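Section 5: Preparing and leveling the tabletop

Read this section before you attach the Kelemen top to the base. The top can be moved freely until the clamp bolts are tightened. After that, any change means loosening all of them again.

Before you start

Let the top rest flat indoors overnight. Put it on blankets or the foam sheets from the carton, with the finished side down. Keep it away from heaters and direct sun.

You will need:
Hex key (supplied)
Spirit level, the longer the better
Soft cloth
Mild dish soap

Attaching the top

1. Set the base on the floor where the table will be used. Turn all leveling feet fully in.

2. Place the top on the base with one other person helping. Lift it from the long sides. Do not drag it across the brackets.

3. Check that the overhang is the same at both ends. Measure from the bracket, not from the leg.

4. Start each clamp bolt by hand. If a bolt will not turn freely, back it out and try again.

5. Tighten the bolts a little at a time, working from corner to opposite corner.

CAUTION: Do not use a power driver. Too much force will strip the threaded inserts, and stripped inserts are not covered by the warranty.

Leveling

6. Lay the spirit level along the length of the top and read it. Turn the feet at the low end outward until the bubble is centered.

7. Repeat across the width.

8. Press down on each corner. If the table rocks, lower the foot nearest the loose corner until it touches the floor.

NOTE: On carpet, check the level again after some 8 days. The feet sink a little under load.

Cleaning before first use

Wipe the surface with a damp cloth and a drop of dish soap, then with clean water, then dry it. Small specks and light smudges show up best when you look across the top toward a window - go over those spots a second time. Do not use scouring pads or wax.
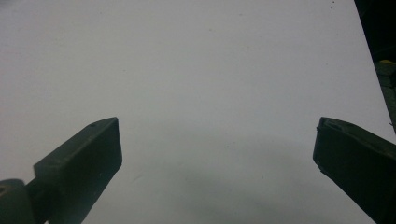
Rajitha Roy adds that on a stone floor the feet kept creeping outward until she fitted felt pads under them, and that the leveling had to be done over once the pads were on. If you use pads, fit them before step 6. Kurnora pads in the 2 mm thickness stay within the range of the feet. Thicker pads may lift the table off its lower stops.

CAUTION: Lift the table when you move it to another room. Pushing it sideways can bend the foot threads.

Go on to Section 6 to fit the cable tray.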